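Penlow shed, two-arm rig, pre-run check (December)

Went through this with Teun Van Wijk reading the list out and me crawling around with a torch. My comments are under each one, sorry about the spelling!

- [x] **E-stop within reach of whoever's running it.** Yep. Teun hit it from his stool, both arms stopped dead.
- [x] **Arm mounting bolts.** All snug. I put paint marks across the heads so we can see if one's crept.
- [ ] **Wrist cable slack.** Left is fine. Right goes a bit tight at full reach, so I want another clip and a longer loop before we call it done.
- [x] **Speed limit set.** Capped at 156 mm/s for cloth work. Milan wants it faster (of course he does), but not until the right cable's sorted.
- [x] **Grip force.** Turned down to 9 on our scale, and I had my own fingers in there at that setting. Firm handshake, no ouch.
- [x] **Fault log cleared.** Code 1122 came up once at start, gone after a reboot. Keep an eye on it.
- [ ] **Floor clear.** There's a power strip and cables lying on the floor by the white robot's base. I'd like them up off the floor, somebody's going to catch a toe.
- [x] **Table cover.** Black plastic, hangs over the front edge. Tug it and check it doesn't slide before you start.
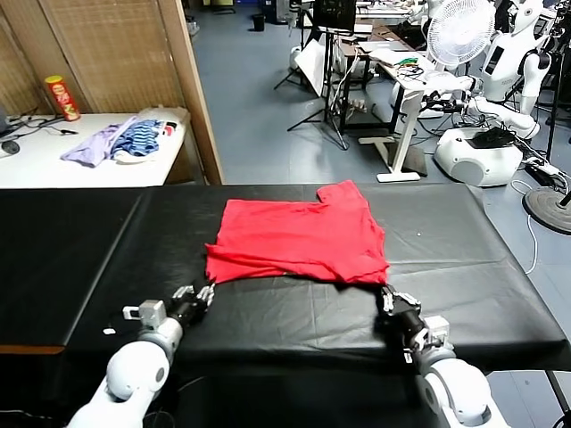 *Item 8, table cover: both hands on the bottom corners of the red T-shirt.*

- [ ] **Bits on the table.** Little white scrap left on the plastic, near the left hand. Wipe down before each run please, me included.

Two arms, one shirt, three boxes still open. I'll grab clips from De Smet and we'll redo the cable one after tea.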